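Subject: Re: Hard water and hand soap
Date: 30 August 2022
List: Gutcombe home soap makers

> My liquid soap becomes cloudy after some days in the pump bottle.
> The water in Undden is very hard. Do I need to throw the batch away?

Dear all,

Please do not throw it away. I had the same trouble in April, with a batch of 2,000 grams. I had diluted the paste with tap water, and on the third day it was like milk. 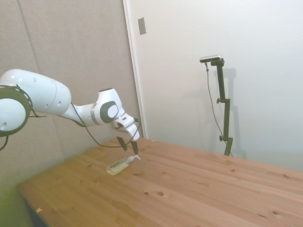
For the next batch I used only distilled water, the kind Kazmi sells in large cans. I also let the soap rest for 6 days before filling the bottles. It stayed clear for almost 3 months.

If your soap is already cloudy, you can still wash with it. I would only not give it as a present. About the citrate that was recommended on this list, I have no experience, so I prefer to say nothing.

One question from me: does anybody know if Flultetti still makes the small pumps with the long tube? I can not find them in their new catalog.

With kind regards from Undden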